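Subject: Re: Fruit storage in ordinary refrigerators: humidity and door seals
Date: January 12, 2022
To: the Gendside home storage list

I am replying to the list because three points in the thread have become mixed together: air temperature, fruit temperature, and water loss. They need separate measurements. Most of the disagreement since the fall comes from people comparing one against another.

My own records cover pomegranates, late apples, and quinces. The pomegranates are the useful case. They come off the tree with a leathery rind that looks as if it would hold water indefinitely, and it doesn't. The rind loses water faster than the arils inside do, so the outside browns and hardens while the inside is still good to eat. Anyone grading by appearance will throw out sound fruit. Anyone grading by feel will be closer, but will still miss decay that starts at the crown and works inward.

I weigh. At the start of the season I pick out a test set, write a number on a tag for each fruit, and weigh the set on the same scale at the same hour. This season the set was more than 70 fruit, all from one tree at Modemcombe. Fruit with splits or insect marks at the crown went to juice and was left out of the set. 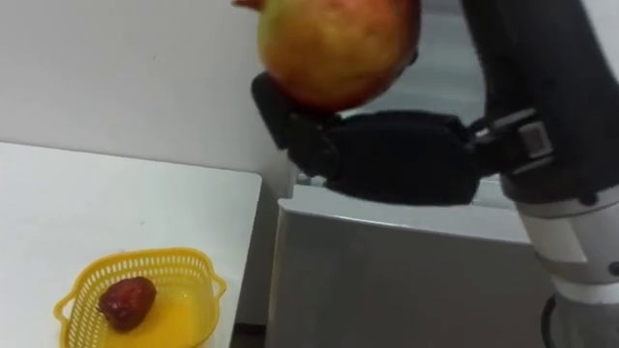 The message I am answering made the following case, which I quote with only the signature removed:

> I don't see the point of weighing anything. Set the refrigerator as cold as it goes without freezing the milk, put the fruit in the bottom drawer, and close the door. I have kept pomegranates at Clollach that way every winter. Some go brown inside and some don't, and I put that down to the tree. The skins get hard by March no matter what you do.
>
> If humidity matters so much, why not a pan of water on the shelf? I did this one year and could see no difference, other than mold on the shelf.

Taking these in order.

**Coldest setting.** Pomegranates are subject to chilling injury. Held too cold for weeks, the rind pits and scalds, and the white membranes between the arils turn brown. The arils can lose color as well. The damage often shows up only after the fruit has been moved to room temperature, so it gets blamed on the tree or on the week it spent in the bowl. The usual advice is to stay at or above 5 °C for long storage. A kitchen refrigerator is normally run at 4 °C or below for food safety, and it should be left there if it also holds meat and milk. That is fine for a few weeks of fruit. For a whole winter, a second unit set slightly warmer is the better arrangement, with nothing perishable in it.

**Hard skins by March.** This is water loss, and it can be slowed a great deal. The fruit wants high humidity, and a frost-free refrigerator is a dry place by design. The fan moves air over a cold coil, the coil collects the water, and the defrost cycle sends it down the drain. Whatever you put into the air is removed again.

**The pan of water.** It failed for the reason above. You were feeding the coil. The barrier has to go around the fruit, with as little air as possible between barrier and rind. I use thin polyethylene bags folded over once and not tied. A tied bag collects free water on the inside, and free water at the crown is where gray mold starts. If you see drops, open the fold.

## Where the water goes

With bagged fruit the loss per week fell to a small fraction of what the bare fruit lost, on the same shelf. I won't post a percentage, as my scale resolves to 5 grams and the small fruit are near the limit of what it can show. Those who want a better number should weigh a whole crate together. The error of the scale then matters much less.

Door seals matter more than I had assumed. A leak lets in warm room air, the compressor runs longer, the fan runs with it, and the coil takes out more water. The temperature on the display may not change at all, so a leak can go a whole season without being noticed. The logger I use is a Wasilewska, which stores 1,000 readings before it overwrites. I put it on the shelf with the fruit and look at the length of the cooling cycles. Short and even is good. Long and ragged means the door or the coil. 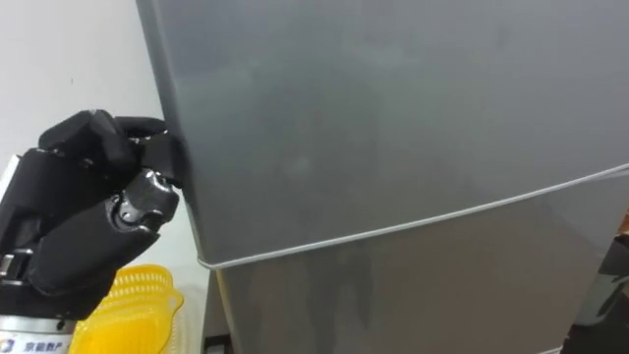 The cheapest test for a seal is a strip of printer paper. Close the door on it, pull slowly, and note whether there is drag. Repeat along all sides, including the hinge side, which people skip. On a large gray unit such as this, I would put the first strip near the upper left corner of the upper door, then work down that edge before moving across. Corners are where a gasket folds, and a fold can stand slightly away from the cabinet while the straight run below it holds well. Wash the gasket with warm water and a little dish soap before you decide to replace it. Dried syrup is enough to hold it open.

If a clean gasket still has a slack section, a hair dryer on low will soften it. Warm the section, shape it by hand, close the door, and leave it closed until it has cooled. I have done this on two units — one kept its shape and one needed a new gasket the next year.

Check also that the cabinet is level, with a slight tilt toward the back. The feet are adjustable on most models. A cabinet that leans forward will let the door rest short of closed.

For sorting, have a clear table near the refrigerator, long enough to keep checked and unchecked fruit apart. Carrying crates to another room means the door stays open or the fruit warms up, and warm fruit going back into a cold bag sweats.
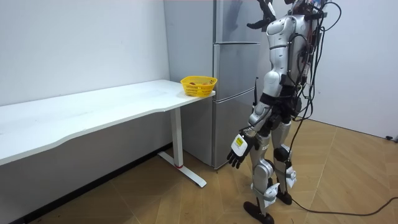 ## What I would like from the list

- Weights of bagged and bare fruit from the same tree, kept on the same shelf. State the resolution of the scale.
- Shelf temperature from a logger or thermometer, with the position noted. The display value is of little use.
- For fruit that has browned inside, the coldest reading it saw and how long it stayed there.
- Whether the unit is frost-free or manual defrost. I have no manual defrost records and would expect them to be better for humidity.

Please send the numbers as plain text in the body of the message. The archive drops attachments.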